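Progress report, third quarter of the grant
Zurkham Community Television
Prepared for the Nukcombe Fund for Local Broadcasting
Submitted by Crescencio Montoya, station manager

Where we are

When we last wrote to you, in March, we had a signed carriage agreement with Pangaribuan Cable and no way of getting a picture to them. We now have both. The channel has been on the basic tier in the lower valley since the beginning of the quarter, at position 261, between a jewelry auction and a channel that appears to be a test card. We asked for something lower. Pangaribuan explained that lower numbers are for channels people look for.

The grant pays for three things: the move from web streaming to cable carriage, a weekday schedule that doesn't repeat itself before lunch, and captions on everything we make ourselves. The first is done, the second is mostly done, and the third is described below at greater length than I would like.

Carriage

Pangaribuan takes our signal at its Suda headend over a leased line. The line went in six weeks behind the date in our proposal. Four of those weeks were spent on a right-of-way question concerning a drainage ditch that turned out to belong to the county after all, which the county was as surprised to learn as we were. The remaining two were ours. We had ordered the encoder with the wrong output card, and the supplier, while very nice about it, was not fast.

Since launch we have been off the air three times. The first was a power cut that took out most of the street. The second was a software update that the encoder decided to give itself at 7:40 in the evening, during the high school band concert. Automatic updates are now off. The third outage lasted most of a night and was noticed by our own overnight log and by one viewer in Suda, who called the next morning to ask whether the weather loop was coming back. We have her number and intend to treat her as a monitoring system.

Audio levels have been a steady complaint. Our programs go out quieter than the auction next door, so that anyone changing channels upward from us gets shouted at about opals. We have put a loudness processor on the output and the complaints have slowed. Pangaribuan says the other channel is within its limits. I have my own view of those limits.

Schedule

We are broadcasting 72 hours of scheduled programming a week, with the community bulletin board and weather loop filling the rest. Your fund asked us to reach that figure by the end of the year, so we are early, though I should be plain about how. A good part of it is meetings. The school board, the planning board and the water district all let us carry their sessions in full, and the planning board in particular has proved a generous supplier of hours.

Our own new programs this quarter:

Valley Supper, a half-hour cooking show shot in the church kitchen, which has better light than our studio and a stove. The season of ten is finished and airing.

Who Built That, a local history series. Four episodes are done out of a planned eight. The fifth is waiting on permission from the owners of the old cannery, who would like to know whether we plan to mention the fire. We do.

Open Desk, our weekly live call-in. The phones were silent for the first two editions, and the host filled the time by reading the bus timetable and commenting on it. People began calling in to disagree with him about the Number 4 bus. We now have more callers than lines, and the bus has become a fixed part of the program.

We dropped the late-night music show. The producer moved away, and nothing in the rights paperwork he left behind was signed by anybody.

Captions

The proposal said that all original programs would be captioned within 24 hours of first airing. We are at 55 percent. I would have preferred to report a larger number, and for most of the summer I believed I was going to.

The trouble is the speech recognition package we licensed. It does very well on newscasters. It does less well on the water district, where three members tend to talk at once and a fourth sits well away from his microphone as a matter of principle. For one full meeting it rendered "easement" as "Eastman," and several people wrote to ask who he was and why he was being granted to the utility.

We tried correcting everything by hand, and that worked until the cooking show and the planning board landed in the same week. Since then we have changed three parts of the process. Studio programs are captioned from the script, which we should have done from the start. Each board now has its own word list, with local names and streets in it. And we have moved part of the training budget, with your program officer's agreement, to pay a part-time caption editor through the end of the grant. She started last month and is already working through the backlog, oldest first. I expect we will meet the 24-hour target on studio programs next quarter. On meetings I would sooner promise 48 hours and keep to it.

Audience

Pangaribuan gives us set-top figures for the lower valley once a month, in a format that seems designed to discourage questions. What they show is modest and going up. Open Desk is our best-watched program, with the school board second whenever the agenda includes either parking or the mascot. Over 3 viewers in every 10 who land on the channel leave inside a minute, and Pangaribuan tells us this is normal for our part of the dial. I have decided to be encouraged by it.

The web stream is still running, and we plan to keep it. The upper valley has no cable and shows no sign of getting any, and those viewers were with us first.

Money

Spending is in line with the revised budget except in two places. The leased line came in over, owing to the ditch. Studio lighting came in under, owing to the church. The two very nearly cancel out, and the detailed sheet is being sent separately. We are not asking to move any further funds at this time. We would like to talk, before the next report, about whether the unspent travel money could go toward a second encoder, so that the next update has something to fall back on.

Staffing is unchanged apart from the caption editor. Our engineer remains one person, and he has asked me to put that in writing.

Next quarter

Finish Who Built That, with or without the cannery interior.
Clear the caption backlog on studio programs.
Install a second power supply at the Suda end. The part is here. The access appointment is not.
Begin a short weekly program on science and technology for the after-school slot, six episodes to start.
Open talks with Pangaribuan about a lower channel number. I list this every quarter and see no reason to stop.

The site visit your program officer proposed is welcome at any time. Evenings are best if she would like to see Open Desk go out live, and she should have an opinion ready on the Number 4.

Crescencio Montoya
Zurkham Community Television
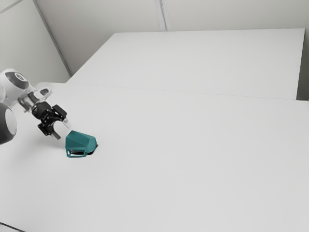 Robot arm with two-finger gripper, computer rendering.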